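Two Grippers, One Old PC, Few Answers

Mahuika tries its arm on computer teardown
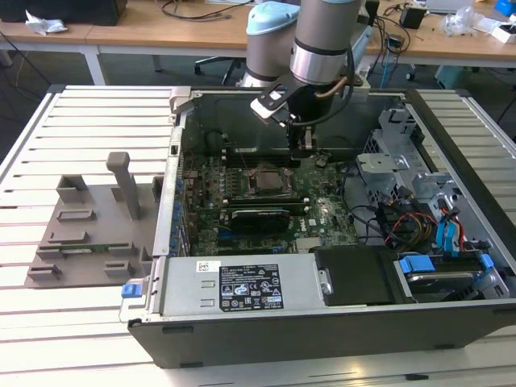 What was compared

Mahuika ran two grippers on the same arm, its own and one from Plumura, reaching into a desktop tower laid on its side with the panel off. The company says its gripper finished 70 of 133 pulls. It gave no matching number for Plumura's, and it didn't say how many pulls were memory or drives.

Open questions

"A person with a screwdriver does a whole case in 12 minutes," said Crisóforo Palacios, who buys equipment for the recycler Trorico. "I asked for their time per case and got a brochure."

Mahuika plans a second round in November with 5 computer models. Trorico has not placed an order.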